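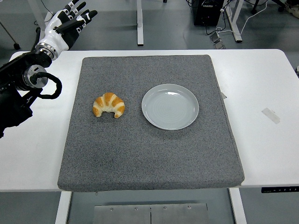 The plating bench at Catgate, with the pad, the plate and the croissant set out.

Open day at Catgate: can a machine lay the table yet?
7 October 2026

Catgate is a shared workshop building on a trading estate, and once a year the tenants open their doors to the trade. I went for one reason. A client of mine runs a string of small cafes and had asked in August whether any of the counter work could be handed to a machine before the lease on the next shop is signed. I had read the brochures. I wanted to see something picked up and put down.

Three firms had something to show that bore on the question. Odex sells tray conveyors and dishwasher loaders. Honorato makes fixed sorting cells for bakeries. Jista is working on arms with hands, for jobs where the goods arrive in no fixed place. I took them in that order, and the order turned out to be one of rising difficulty and falling readiness.

Odex

The dish loader is a finished product. It takes racks of one pattern, moves them along a belt and closes the hood. Racks have to be filled by a person, and that is the slow part of the job in every kitchen I have worked with. I asked whether filling was on the list and was told it was, with no date. Guarding is good, the drains are easy to reach, and the filter comes out without tools. Service interval is 3000 cycles. If you already own a machine that takes the same racks, there is little to think about except floor space.

Honorato

The sorting cell lifts rolls off a belt with suction cups and drops them into crates. It works because the belt brings every roll past the same point at the same height. Crust is a nuisance to suction and the firm does not hide it: the cups are wearing parts, and flaky goods are excluded in the data sheet. So croissants, which are most of my client's morning trade, are out. Changing from one roll to another means a new cup plate and a saved program. The stand had a list of the programs on file, 734 of them, all for plain or seeded rolls and baps. It is a serious machine for a plant bakery. A cafe has neither the belt nor the volume.

Jista

This was the part of the visit I had come for. The task is easy to state. A croissant lies on a grey felt pad, a plate lies beside it, and the croissant has to end up on the plate. A waiter does it without looking. The table is an ordinary height-adjustable desk, and the bench is in among the rest of the lab's kit, cables and computer included. I prefer that to a stage set.

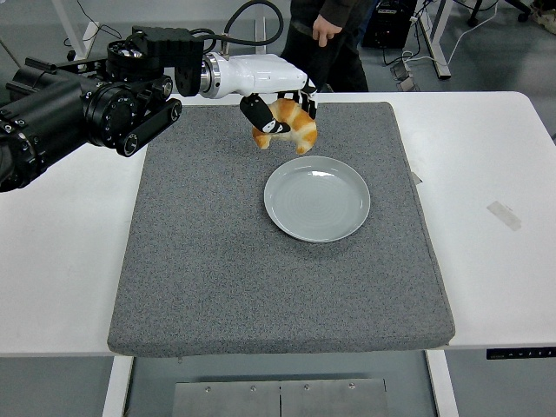

Croissant in the grip, just over the upper rim of the plate.

The grip is taken from two sides, with one finger on the near side of the pastry and the other on the far side. The ends of the crescent are left free and hang down. For a curved item this seems a sensible hold, and it is the hold I would use with tongs. My questions were about the rest: how hard the fingers press, what happens to the crust, and how the arm behaves if the item turns in the grip.

On the first, the answer was that grip force is limited in software and set per item. On the second, Jista makes no claim at all for fresh pastry, and I would want to see a tray of the real thing, still shedding flakes, before giving an opinion. On the third, the arm is meant to set the item down and try again. I was told this, and I report it as told.

Approach is where the work seems to lie. A croissant has a high back and two low ends, and the two ends are poor places to start from. Come in at one of them and the whole item is likely to swing round on the felt. Come in across the middle and the fingers need room on both sides, close to the surface, which in a real cabinet they will not have. Pastries there sit shoulder to shoulder.

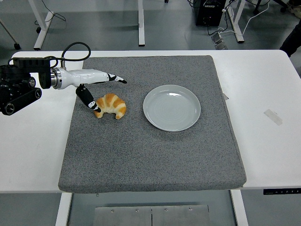 Fingers spread, with one tip against the left end of the croissant.

The felt deserves a note of its own. It is thick and gives a little, so a fingertip that goes too low should meet something softer than a desk top. Good practice on a test bench. Cafe counters are steel, stone or glass, and I would ask for the same task on each of them. I would also ask for a stack of plates, as a single plate waiting on its own is a luxury in service.

Reach looked adequate for one cover. Cleaning is a harder matter. The fingers are jointed and there is a good deal of open mechanism behind the wrist, with a cable looped over the top. None of that could go near unwrapped food in a British kitchen without a sleeve or a different hand. Jista agreed and said a washable cover is being drawn up. Noise I could not judge, with a compressor running somewhere along the corridor.

What I told the client

Buy the loader if the racks match. Leave the sorting cell to the wholesaler who supplies the rolls. Keep a person on the pastry counter for the next lease and look again at the break clause, which falls in 3 years. By then I would expect to see the plating job done on a bare counter with mixed goods, at a known rate per hour and with a hand that can be washed down.

For anyone going next year: visitor parking at Catgate is at the rear, the signs send you to the front, and the lift to the upper units was out of order. Shoes with a closed toe are required in the Honorato unit and they do check. Data sheets from Odex and Honorato can be had on request. Jista had no printed sheet.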